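Storing a slotted desk organizer on a shared white table

Asked by Floarea Iordache, January 29, 2021

Our office keeps a black box-shaped organizer on a large white table. Should it stand at the far left, or nearer the middle?

Answer from Elie Khalaf
Far left. Users should keep the middle clear for work.

Answer from Vasiliki Papadakis
The far left is suitable - a slight angle is acceptable, provided the slotted side faces the user. Please consult the Miah storage guide on shared tables.

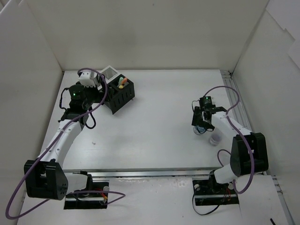 Vol. 3, p. 51

Answer from Malte Stöcker
Ours is on a windowsill. No complaints to date.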